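Breakfast telly, breakfast radio, and me with no breakfast

Posted 17 Jun 2018
14 comments | Share | Print | E-mail this

Quick one because I've got to be out of the house by ten. Some of you will have seen it already, Rakena are putting the Lultham breakfast show on the telly. The radio show. On the telly. Cameras in the studio, starts in September, weekdays, and they've dropped the bit in the press notice about it being "a trial" so I suppose it isn't one.

I've listened to that show since I was in school uniform. My mum had it on in the kitchen at Pistusstead with the aerial wrapped round the curtain rail. So yes, I have opinions. Sorry.

First thing. Radio people are funny on radio because you can't see them. Half of what Tamara Ivanyshyn does is pauses. She'll read out a traffic report, stop, and you sit there in the queue for the ring road wondering what's happened. Now we'll know what's happened. She'll be drinking her tea. I don't want to watch a woman drink tea, I want to wonder.

Second thing, the calls. People ring that show in a state. They ring in from the bath, from lay-bys, one man rang from inside a wardrobe because he was hiding from his kids. What are they going to show while he's talking? Two presenters nodding at a desk. For 2 hours. I timed the calls section last week and it went on for twenty minutes with no record in the middle of it. Lovely on the radio. On a screen that's a hostage video.

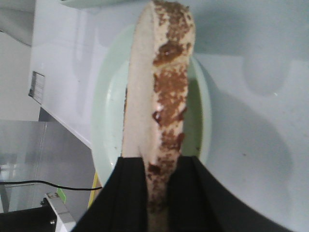

Tamara says it won't change a thing. She was asked on air on Thursday and she said the cameras are small, they're stuck up near the ceiling, and after the second day of the practice run she forgot which one she was meant to be looking at, so she looked at the clock like always. She also said anyone who doesn't want to see it can carry on not seeing it. Which, fair enough. Told.

And I'll admit I went to one of the practice runs. I put in for a ticket and got one (there were 400 names in for it, according to the girl on the door, and the room holds nowhere near that). It's in the old Predamero building, up the back stairs, freezing. They had us on folding chairs behind glass. I went in ready to hate it.

Didn't hate it. Annoying.

What I hadn't thought about is how much goes on during the records. The songs are where the show is! They argue. Somebody's always got the wrong sheet. Bheki Cele, who I had down as the calm one, spent the whole of one song looking for a cable and came up with ten seconds left and read the weather as if he'd been sat there all morning. If they show THAT on the telly I'm in. If they cut to the record's video each time, which is the rumour, then what's the point of it.

Someone from Rakena came out at the end and did a little talk. Lots of "platforms". The only useful bit was that the radio show goes out exactly as now, same times, and telly just takes the pictures. No extra bits for viewers, no "as you can see here". I asked about the quiz, as the quiz has no pictures at all and is basically a man humming. She said they were "looking at options for the quiz". Oh dear.
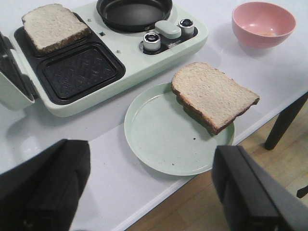
What I'd do if they asked me (they won't)

Leave the cameras running in the songs. I've said that, saying it again.

Keep the calls as sound and put up a picture of the town. Lultham from the hill, the river, the back of the bus station, whatever. Let people look out of a window while they listen. It's what we all do anyway.

No make-up. There was a make-up table at the practice run and everybody looked faintly orange, inculding the newsreader, who is on for three minutes.

Leave the humming quiz alone. Do not put a graphic on it. I mean it.

And don't let them tidy the studio. There's a shelf of mugs and dead plants and a huge stack of post and it made me happier than anything else in the room. Somebody will want to put a skyline behind them, there's always somebody who wants a skyline.

Also can we talk about the time. Six in the morning. Who is watching television at six in the morning, properly watching, sat down? I'm looking for a shoe. The whole reason the radio works at that hour is that it follows you about. My neighbour says she'll have it on in the front room and the radio on in the kitchen, and I said there'll be a delay between the two and you'll go mad, and she said she already gets that with the upstairs one.

Right, it's twenty to. I asked if I could put up a piece from a reader who has been to more of these than I have, and it came in last night, so it's going in as sent. Then I really am off.
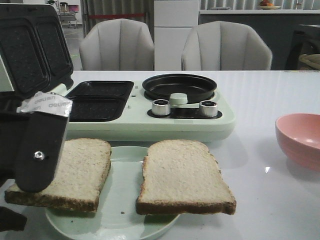
Guest post by Bheki Cele (no, not that one, same name, he gets it all the time)

I've sat in on studio shows for years, mostly panel games, and I think the blog is being a bit hard on the nodding. Nodding is fine. On telly a face listening is half the programme. What goes wrong is when the presenters start to play up to the lens, and you can hear it on the radio side straight away. The voice goes up. They laugh before the joke is done.

I went to the same practice run and I only heard it once, near the start, and then it wore off. My worry is more for the listeners. The moment somebody holds a thing up and says "look at this", everyone in a car is left out. So that's my one rule for September, if you hold it up you have to say what it is. They managed it all morning when I was there, apart from a hat.

I'll be watching the first one and listening to teh second, and I'll write in and say which I liked.

Filed under: radio, telly, moaning
Read 385 times | 14 comments | Share | Print | E-mail this

Contact | Copyright the author, please ask before copying | Back to top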